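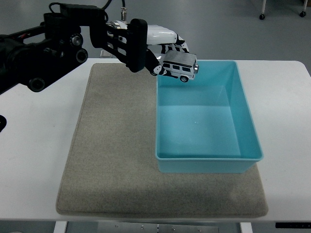 The Bottom of the Toy Box

Every house with a child in it has a bin. It may have been bought as storage, in a color chosen by an adult who was feeling hopeful, and for one afternoon it may even have looked like storage. Then the cars go in, and the cars go on top of the cars, and by January the thing weighs as much as a small dog and makes a noise like a cutlery drawer falling down the stairs.

I have been thinking about toy cars more than a grown woman should. My nephew turned five this fall, and the family, which has no imagination, gave him vehicles. He got a bus from Grandma and a second, identical bus from the other grandma, and the two women have been very gracious about it in public. He got a cement mixer. He got a silver van with a flat roof that he calls "the doctor," for reasons he considers obvious and will not discuss.

What he did not get was anywhere to put them. So I drove to Gatdale, where Aslı Akyol has been selling secondhand toys from a former shoe store for 17 years, and asked her what people do.

"They buy a bigger bin," she said. "Then they come back and buy a bigger bin."

The shop is called Kilel, and it smells of rubber and old cardboard. The shoe racks are still up, which turns out to be a decent way to display trucks. Akyol takes in toy cars by the box, sorts them on the counter, and sets aside the ones with missing wheels for a customer who wants only those. She has never asked him why and advises me not to either.

Her view of the open plastic bin is more generous than I expected. It is washable. It can be carried by someone three feet tall, provided it isn't full. It has no lid, and Akyol is firm on the matter of lids. A lid means two steps, and a child who has to do two steps will do none of them and go have a cracker. She also likes a pale floor in a bin, so you can see the last small thing in the corner before you pour the next load in on top of it.

Her objection is to height. Anything deep turns into a mine. The favorites stay near the surface, the rest sink, and once a year someone digs down and finds a tow truck the child greets like a cousin back from the navy.

"Shallow," she said, holding her hand a few inches above the counter. "Shallow and two of them. If it doesn't fit, it goes on a shelf and gets to be special."

I bought two shallow ones and, through weakness, a fire engine.

Tuncay Çınar disagrees with nearly all of this. He restores die-cast models in a converted garage in Drukeck, and to him a bin is where paint goes to die. He showed me a station wagon that had spent a childhood in one. The roof was bare along both edges and the hood looked chewed, possibly because it had been. "Metal on metal," he said, in the tone other people save for crime statistics.

Çınar puts down felt. He has it under his work, under his finished models, and, I noticed, under his coffee. Felt keeps a car from rolling off the table, he says, and it quiets the landing. He would like every child in the country to be issued a piece of felt and shown how to lower a vehicle onto it, wheels down, holding it across the roof. Most children hold a car by the roof anyway, that being the part that's facing them. It's the lowering they skip.

I asked whether he had tried this on an actual child. He has a daughter, he said. She is 11 now. She collects rocks.

His workbench holds 49 cars waiting for attention, and he knows the number because his wife asked him for it. Some belong to customers. A fair portion belong to men in their forties who found them in their parents' attics and want the van, or the jeep, or the little white ambulance, to look the way it did before they themselves got at it. He talks most of them out of it. He'll straighten an axle and clean the windows, but he leaves the chips alone unless they insist, and then he charges them more.

"The chips are the only part you did," he told me.

I took a square of felt home from him as well. It is beige, to match nothing I own.

So my nephew now has the full system: two low bins, one mat, and an aunt with opinions. We put the mat on the table. I explained the wheels-down business and demonstrated with the cement mixer. He watched politely, the way you'd watch a man fold a napkin into a swan. Then he picked up the doctor, held it over the bin, and gave the matter what looked like real thought.

I have spoken to a friend at Bilgin, the day care down my street, who says the holding-over is the best part for them and can go on for quite a while. At her place they put the cars away last, after blocks and dress-up, so nobody gets hurried through it. Some of the kids say goodbye to each one. One boy says "mind your head."

The doctor went in nose first. It made a terrific bang. He looked at the mat, looked at me, took the van out again and set it down on the felt, very gently, wheels down, for about as long as it takes to blink.

Then he went back to the bin. The cement mixer was next, and after that both buses, and then he asked if he could have my keys.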